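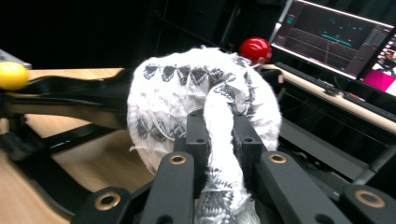

Ticket 1032 - Order form rejects item notes over 40 characters
Opened by Eftychia Fragkou, October 15, 2021. Shop: Kalogeropoulos mending counter. Software: Gramemer order desk.

Notes typed at the counter save fine on the tablet but come back blank on the printed tag. First seen after the last update. Short notes print. A note like "white knit, grey and dark zigzags, stray threads along the sides" does not.

Reply, Yung-ching Kwok: Reproduced. The tag template still has the old limit from February and drops the whole field when it runs over. Please go to Settings, Tags, Notes and pick Wrap. Restart the print service after saving.

Eftychia Fragkou: Set to Wrap and restarted. Long notes now print on 2 lines. Old tags are still blank.

Yung-ching Kwok: Reprint those from the order page. Closing.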